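Seija Hakala has a habit, when she talks about money, of pushing her coffee cup to one side, as if the figures needed somewhere to sit. She plans equipment for Namano, a small firm working on robots for household chores, and January is her busiest month.

"Everyone wants to talk about the arms," she says, laughing. "I always end up talking about the grippers, and the cables, and the spares for both!"
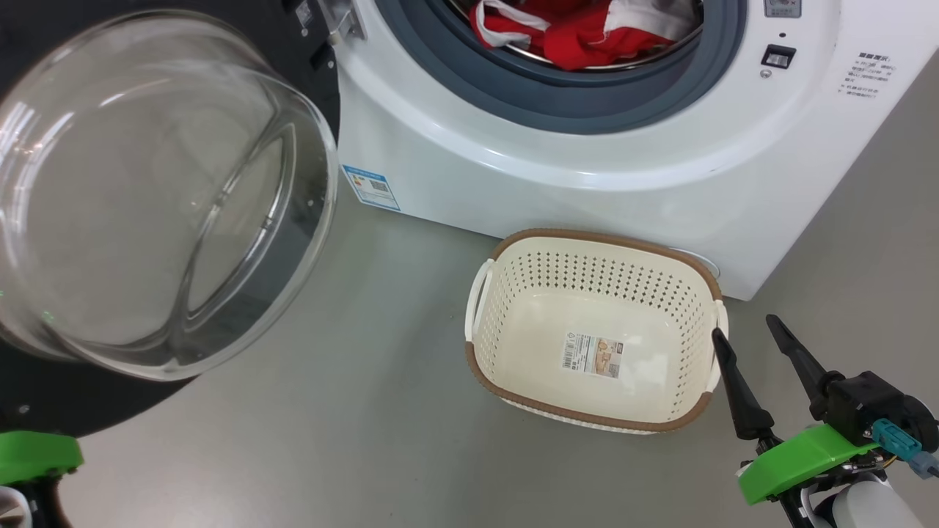
Door open, washing inside and the basket in front: a gripper reaches for the rim.

Her first budget allowed for 2 spare sets of fingers. This year she has asked for 12, along with 976 euros for brackets and cables – a sum she defended, she tells me quite cheerfully, through 3 separate meetings.

Her colleague Santeri Rissanen would happily have spent it on a second washing machine. "I still would," he admits. "But Seija asked me what we'd do with it while we waited for parts, and I hadn't got a good answer." 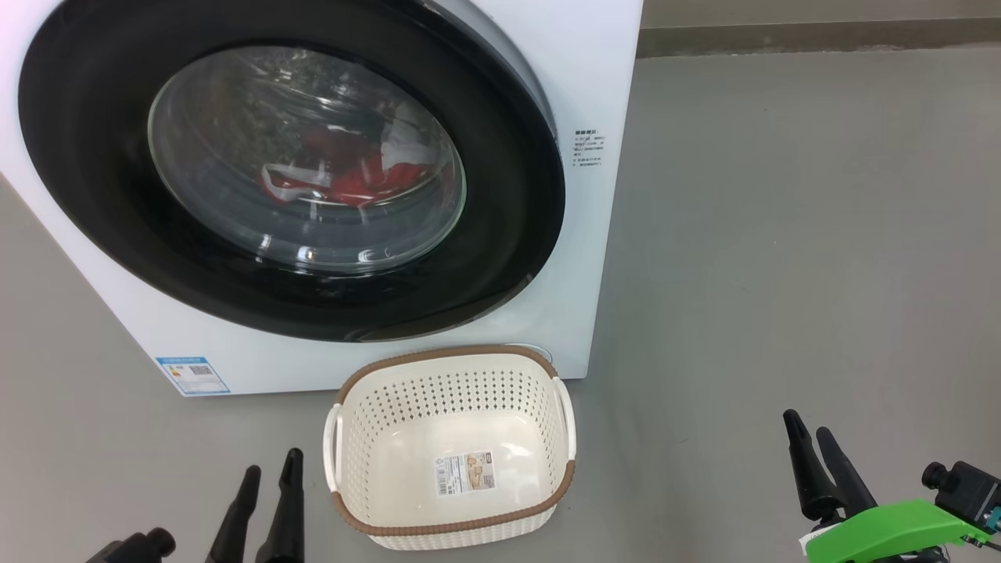
Both grippers at the washing machine, with the laundry in the drum.

What would she tell a team buying for the first time? "Get the ordinary things early," she says. "The basket, the washing, a proper bit of floor. Then ask your supplier how long a replacement cable takes to arrive, and write that down next to the price."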